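Frequently Asked Questions for People Who Record at Home or at Work

Clalla Project – hand task recordings
Last changed 7/10/21

Please read this page before you write to us. Most of the letters we receive are answered here. If something is not clear, the fault may be in my English, and you are welcome to ask again.

What is the Clalla project?

We collect short recordings of people doing simple things with their hands, such as folding, turning, sorting and closing. The recordings go to a learning system which must later choose the movements for a robot with two arms. The system does not receive rules for how to fold a cloth. It receives many examples of folding, done by different people, and it tries to find what they have in common.

Who can take part?

Any adult who can use both hands for small work and who has a table. You do not need to know about computers. In the first group we had tailors, two retired bakers, students, and people who work in small shops and salons and recorded in the hours when they had few clients.

How much must I record?

One full set is 100 episodes. An episode is one task from beginning to end, for example one cloth taken from the table, folded and put back. You can divide the set over as many days as you want. Please do not do all of it in one evening. Tired hands move differently, and in the June sets we could see this very clearly in the last part of each long session.

How many recordings do you have already?

For soft items we have 1472 accepted episodes. Another 506 are waiting for review. The hard items (cups, boxes, lids) are handled by the Tirnwood group and I do not have their numbers.

Why do you want so much cloth?

A cup has the same shape every time you pick it up. A cloth has a new shape each time, and the camera sees only the outside of it. The system has to learn where a corner probably is when the corner is hidden inside a fold. For this it needs many examples of fingers searching, holding, losing the edge and taking it again. These are the most useful moments for us, so please do not hide them.

Does my room need to be empty or specially prepared?

No. We prefer the room as it is on a normal day. If all the examples come from a clean white studio, the system learns that cloth exists only in a clean white studio. Other people may be in the room and do their own work, if they have signed the bystander form. Bags on the floor, posters, windows and other tables are all fine. Only the part of the table where you work should be free of other things.

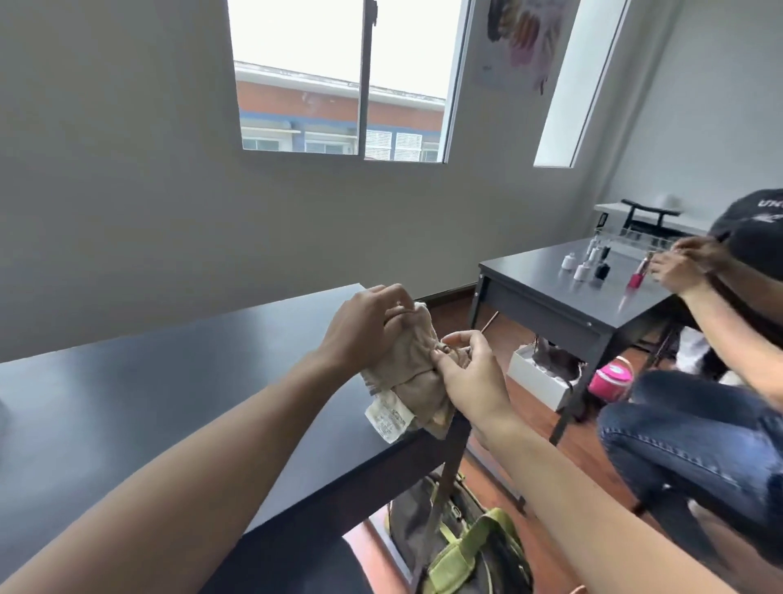

Soft items, two-hand grip: one hand on the gathered top, the other at the lower right side. The care label hangs free.

Should I cut off the labels?

Please leave them. I know that many people cut them off because they disturb the skin. For us the label is helpful – it is often the only part with a sharp white color, and the reviewers use it to see which way the item is turned. The system will also meet labels in real homes. If an item has no label, it is also accepted, only write "no label" in the sheet.

May I lift the item from the table?

Yes. Many people asked this, and the old instruction was badly written by me. It said "work on the table", and some participants understood that the cloth must always touch the surface. You may hold it in the air, over the table or close to its edge, if this is how you would do it without a camera. The important thing is that both hands stay in view. When you bring the item very near to your chest, the camera loses it.

What about the color of the table?

A light item on a dark table is easiest to review, and a dark item on a light table is also good. A beige cloth on a beige table gives us much trouble. We still accept some of these episodes, but not more than a small part of each set. If you have only one table, choose the items to fit it.

My window is in the picture. Is it a problem?

Usually it is not. On a cloudy day a window behind the table does no harm. With strong sun the camera makes the picture darker to protect the bright part, and then the fingers become almost black. Turn the table a little, or wait. Please do not close the curtains and work with one weak lamp.

I dropped the item. Do I start again?

Do not start again. Pick it up and continue, and mark the episode "D" in the sheet. We train on the good episodes first, and the marked ones are used later, when the system has to learn how to recover from a mistake. If you stop the recording at every drop, we lose this.

How slowly should I move?

At your own speed. Some participants move like under water, because they want to be helpful. Then the robot also learns to move like under water. The only pause we ask for is at the end of the episode, when both hands should rest on the table while you count silently to 3.

Can I wear rings, nail polish or gloves?

Rings and nail polish are welcome, and so is every kind of hand. Gloves are not accepted in this round, as the reviewers must mark each fingertip and it is difficult to do on thick material.

What happens to my recording after I send it?

A reviewer watches it and marks the start, the end and each moment when a hand takes or releases the item. Faces and private papers are covered before anything is used for training. The review takes roughly two weeks. If an episode is refused, you will get a short note with the reason, and you may record a new one in its place.

Can I take back my recordings later?

Yes, until the set is closed for training. You will receive a letter before the closing date. After this date we can delete your files from the archive, but we cannot remove what the system has already learned from them. Please think about this before you sign.

Where do I send questions about payment?

Payment is done by Sundqvist and not by us. Write to their office with your participant code and the number of the set. For all questions about tasks, items and the sheet, write to Viorica Hodoroagă, recording coordinator, through the contact form.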